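About Brodasow Baseball Archive

Most of what gets repeated about old ballplayers is at least a little wrong. A pitcher tells a story at a banquet, a newspaper trims it, somebody's nephew puts it in a family history, and by then the game was in the wrong city and the home run went 500 feet. We started Brodasow to check.

We collect letters, scorebooks and taped interviews from men who played in the low minors, mainly the Hultitley League and the town clubs that fed it. Few of them reached the majors. Some say they were promised a call-up, and we have learned to be careful with that one. Every promise on our site is marked as a claim until we find a contract or a clipping from the same season.

Jhonatan Benavides runs the interviews. Knut Steinbach reads the box scores, and he doesn't believe anybody. The two of them once spent most of May arguing over whether a Cakberg catcher had really thrown out four runners in one inning. The scorebook says 2, and so does our page on him.

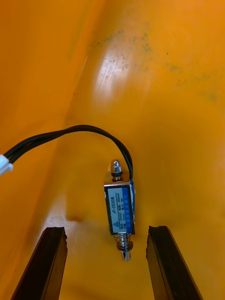
Word count: 311

We hold 66 interviews so far. Of those, 40 have been checked against printed records, and the rest are up with a note saying they haven't. We could have waited until everything was tidy – plenty of archives do – but the men telling these stories are old and would like to see them posted.

We don't sell autographs, and we don't appraise them. If someone offers you a signed ball with a Brodasow letter of authenticity, we didn't write it. We also don't rank players or guess what they would have hit against modern pitching.

Families sometimes ask us to take a correction down. We'll add your side, with your name on it, and leave the box score where it is. The Metwally family did this over a disputed no-hitter, and their page is better for having both versions.

Scorebooks are welcome, even water-stained ones. Please photograph them before mailing anything.

Contact | © Brodasow Baseball Archive | Back to top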